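Subject: Re: [plotetia-kitchen] Paper goods for the November suppers, and the wrapped rolls on the shelf

Going through the questions from earlier today in order.

> 1. Are we still buying bowls from Grarkis, or has that changed?
> 2. The sleeves on the second shelf of the dry store have no label in
> English. Are they bowls, cups or something else? I did not want to
> tear one open just to find out.
> 3. How old are they? Somebody wrote "old stock?" on the shelf tape.
> 4. Can we use them for soup or only for cold food?

1. Grarkis is still the supplier for napkins, cutlery and the lidded containers. The price on bowls went up in the spring and we stopped the standing order. There are 2 cases of their bowls left under the counter by the back door. Please finish those before opening anything else, because the bottom case sits low and gets knocked by the mop bucket.

2. The sleeves came with the mixed pallet from Vuvo. There were 16 on the pallet and one was crushed in the corner, so 15 went on the shelf. I would not guess at the contents from the outside. The plan is to open one sleeve at the start of the next setup, write what is in it on a strip of masking tape, and put the tape on the shelf edge. Once that is done, please leave the rest sealed until they are needed. An open sleeve in the dry store picks up flour dust within a week and then we end up wiping everything.

3. There is a date on the wrapper and it is easy to find once you stand the package up and turn it. The shelf tape is from the previous batch of foil trays and should come off. I will bring a scraper.

4. Please do not put hot soup in them until we have tried one. Fill it with hot water from the urn, set it on a tray, and leave it for 20 minutes. If the bottom goes soft or the tray is wet, we keep them for salad and bread. If it holds, they can go out on the soup table with the others. Write the result on the same strip of tape.

A few other things while I am on the subject of that shelf.

The Kárason boxes are baking parchment. They were put with the bowls by mistake and should go back next to the oven.

Sleeves should be stored standing up, one layer only. When they are stacked on their sides the bottom ones get pressed out of shape, and whatever is inside is then hard to pull apart during serving.

If you take the last full sleeve of anything, write it on the sheet inside the cupboard door. The sheet has not been touched since September and I know we have used more than that.

For anyone who has not been in the dry store lately, these are the ones I mean:

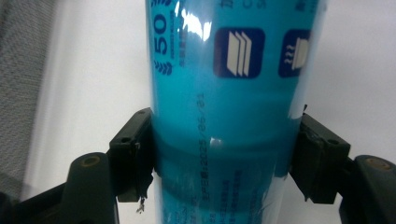
Dry store coordinator, Plotetia Community Kitchen

The wrapper is blue and shiny, with a big 50 in a wreath printed near the top. The line of print running lengthwise is the production date, 2025/06/01, so the "old stock?" note does not belong to these. One of the dark icons is a bowl or cup with steam coming off it. I would still do the water test, as an icon does not tell us how long they hold up on a table.

If you can read Chinese, there is a small block of text farther down that I would like to have translated. Reply to the list and I will leave a sleeve for you on the counter by the sink.

The kitchen will be open from 4 p.m. for setup. The Grarkis order closes before then, so send me any napkin or cutlery requests by noon.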